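Project report, Bae shelf picker
Grekberg, intro automation course
Wed 24 July

## What we said we would do

The proposal we handed in back in February said that we would "build a system that restocks and tidies a shelf of boxed groceries without human help." I wrote that sentence and I would like it back. What we have is an arm that can reach into a shelving unit, close on a box that is standing where it should be, and move it a short way. On a good evening it does this again and again and looks very convincing. On a bad evening it shoves the box behind and then tries to lift a corner.

There were three of us on the project, and we didn't all come out of it with the same opinion. This report is mostly mine, with the others' corrections added where they were right.

We called it Bae because the name was short enough to type at the top of every file. It doesn't stand for anything. We made up some words for it once, for a slide, and then dropped the slide.

## Where the work was done

Everything was done at Huddale, the shared workshop behind the old print building. We had a corner there with a curtain we could pull across, and the rule was that anything left on the floor after closing could be moved by whoever needed the floor. That rule shaped the project more than any paper we read. The shelving got bumped. The stand got bumped. If you build something that depends on knowing where the shelf is, and the shelf is not quite where it was last night, then you spend the first part of every session finding out by how much.

We wrote a setup routine for this. You bring the gripper to a few marks on the uprights, save each position, and the software works out how the shelf sits. It's a dull job and it can't be skipped. I skipped it once and the arm pushed down on a shelf board until the safety stop tripped. No damage, but I had been telling the other two that the routine was overcautious.

A fair reader should ask whether a real store would put up with this. I don't think so. A store has carts and customers leaning on things, and I can't picture anyone on a night shift jogging an arm to a row of marks before they can put crackers out.

## What we spent

The arm and the base controller were on loan from the course, so they don't show up in our budget. That makes our budget look far better than it is. What we did pay for came to 780 dollars, and it went to these things:

- a secondhand gripper from Henditz, plus the cable for it
- a second cable, after we routed the first one badly
- shelving, brackets and the boards
- groceries
- tape, printed markers, zip ties, a lamp

If you added the price of the arm, the cost per box moved would be silly. I've read several write-ups of hobby builds that leave out the loaned parts and then call the result cheap. Ours isn't cheap. We just didn't pay for most of it.

The groceries deserve a comment. We started with empty boxes taped shut, and everything worked. Then we bought full ones and the same grip settings let them sag and swing. An empty box is stiff in a way that a full one isn't, or maybe it only seems stiff because nothing inside is sliding around. Anyone repeating this should use full boxes from day one. All of our early results came from empties, and I've taken them out of this report.

## How it is supposed to work

The short version, for the reader who wasn't in the class:

1. Run the setup routine so the software knows where the shelf is.
2. Look at the shelf and pick a box to move.
3. Move above and in front of it, staying clear of the uprights and the board overhead.
4. Come down, close, lift a little, wait.
5. If the gripper still thinks it is holding something, move to the target and let go.

Step four is where I have the least trouble believing our own claims. The wait helps a lot. Most slips happen right away, and a short pause catches them before the arm has carried a half-held box out over the edge.

Step two is where I believe them least. Our box finder learned what a box front looks like from pictures we took ourselves, in our own corner, under our own lamp. It does well on boxes it has seen, facing forward, standing up. Tip a box onto its back and it may decide that the nutrition panel is some other product, or that there is no box at all. We improved this by adding more views, and it did get better, but I suspect we just taught it our corner in more detail. We never tested in another room. That should have been in the plan, and I put it in the "next steps" section of the last report too, where it stayed.

Step three is a compromise. The space between a lower shelf and the board above is tight for an arm with a bulky elbow. To get the gripper pointing down over the boxes, the arm has to go up, over and back down, and there are only so many ways to do that without hitting something. We ended up choosing a handful of safe poses by hand and having the software move between them. In the proposal this was going to be "automatic motion planning." The planner does run. It plans the short pieces between the poses we picked.

## Product choice

We went with snack boxes because they are light, they stand up alone and they're easy to buy. I was against stocking several flavors of the same brand, and lost the argument. The others said that telling one flavor from another was the interesting part. It is, I guess, but it also made every error harder to trace. When the arm goes to the wrong box, was the label misread, or was the right label found and the position wrong? With boxes that all share one color you can't tell by watching. We had to add a log line that saves what the software thought it saw, and a good many of our "vision errors" turned out to be position errors once we had that.

The last sessions were all run on the mixed shelf, with the purple boxes down low and the pretzel crackers up on the next board. 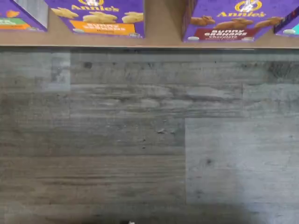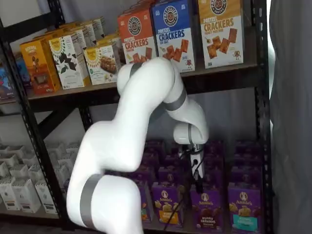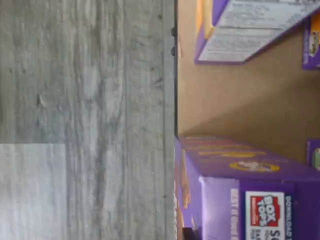 Which brings me to the question of what counts as a success. We argued about this for longer than we spent on the gripper. The first version of our score sheet said a pick was good if the box ended up at the target. Under that rule, a pick that knocked two neighbors flat was fine. The second version said nothing else could move. Under that rule almost nothing passed, since boxes packed side by side rub against each other no matter who moves them, me included. We settled on a rule that says neighbors may shift but must stay standing, and I'm still not happy with it. It's a rule we wrote after we knew what the arm could do. I would trust our results more if we had fixed it first.

For the same reason I've left the success percentage out of this version. We had one. It came from a single long session at the end, with one person choosing when to start each run, and that person (me) was standing there straightening boxes in between. I believe the number was copied down correctly. I don't believe it would survive a different person in a different week.

## Things that broke or wore out

The gripper cable was the main one. It hangs, and anything that hangs will catch sooner or later. The first one caught on an upright and pulled its plug halfway out, which gave us faults that came and went for days — the worst kind, because every change we made seemed to fix them. Tying the new one back at the wrist helped but took away some of the turning range. Leave slack and it snags; take up the slack and the wrist can't go where you want. We left slack.

The finger pads came from Henditz with the gripper and were already shiny. We glued on strips cut from a rubber mat. They grip well. They also leave marks on printed cardboard if the arm squeezes too hard, so if this were somebody's actual stock, they'd have a complaint.

The printed markers curled at the corners. Put clear tape over the whole thing, not just the edges.

## What I think it showed

The project ran for over five months, and a lot of that time went to things that have nothing to do with robots: moving the shelf back, hunting for the right screwdriver at Huddale, rewriting the score sheet. I don't count that as wasted, but it should be said, as the proposal gave it no time at all.

My two partners think the build shows that a small team can get shelf picking working in a shared space. I think it shows that a small team can get it working in one corner, on products they chose, with one of them standing nearby. They asked me to say that the setup routine and the pause after lifting are both good ideas that someone else could use as they are. I agree with that.

## If another group takes it over

Grekberg wants the arm back before the fall term, but the shelving and the Henditz gripper can stay at Huddale, and the code is on the shared drive in the Bae folder. Use the newer branch. The older one has the demo settings in it, and those only work with empty boxes.

- Bolt the shelving to something. Ask Huddale first.
- Write the scoring rule before the first run and have someone outside the group read it.
- Test in a second room early, even if it is just a hallway.
- Keep the log line for what the software saw.
- Buy a spare gripper cable before you need it.

The leftover crackers are in the cabinet by the sink. Some of those boxes have been squeezed a lot, so check them before you eat anything.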